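4.2 Who finishes a drawing, and with what

Most studies of amateur drawing ask people why they began. We were more curious about why they stopped. The Kellasora archive, an online gallery where hobbyists post work in progress, is well suited to this, being in large part a museum of unfinished horses.

We took 3,186 threads opened by 117 regular posters and sorted each by its main medium: graphite, coloured pencil or pastel. A thread counted as finished if its author said it was. This is a generous rule. One poster declared the same otter finished on three occasions, adding whiskers each time, and we took the first declaration as binding.

Coloured pencil came out ahead on completion and well behind on speed. Its users post often, complain steadily and get there in the end. Graphite users split into two camps: those who finish in an evening and those who are never heard from again. Pastel threads were few, and a good share of their text concerned the carpet.

Subject mattered more than we had expected. Birds were finished more readily than mammals, and mammals more readily than people. Posters blamed likeness for this. A wren does not have relatives who will look at the portrait and go quiet. Hands were the commonest last thing mentioned before a thread fell silent, a result that will surprise no one who has tried to draw one.

We also looked at reference material. Posters who worked from a single photograph finished more often than those who gathered a folder of them. The folder builders wrote warmly about their folders. Several appeared to regard the folder as the work, and we are not sure they were wrong – some of the folders were very good.

Advice had little effect. The Berkau exercises, which ask for a page of plain shading before any subject is attempted, were recommended in nearly every beginner's thread and reported as completed in almost none. The Morin grid fared better, perhaps on account of the ruler, which gives a person something to hold.
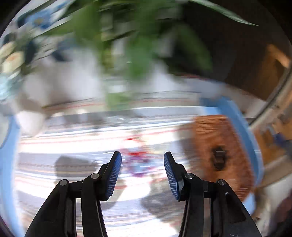

Figure 3. Two black gripper fingers with blue ribbed pads, open above a striped cloth.

Two limits should be noted. Posters are not the same as people who draw, and the shyest of them will have left no trace with us at all. Nor can we judge quality, having agreed early on not to try, after a long afternoon spent disagreeing over a heron.

Section 4.3 turns to erasers.

Comments

pencilcase_north: I am fairly sure I am the otter. It is finished now. I did the whiskers again in June but that was only tidying.

softpastelsonly: The carpet remark is unfair but I can't fault it.

greyheron: Did you separate out tinted graphite? It behaves much more like coloured pencil, and the people who use it are fussier.

Related items

Paper grain and patience: notes from the Bristovitz sketch circle
Why beginners draw eyes first
Tracing, copying and owning up to it
A short history of the kneaded eraser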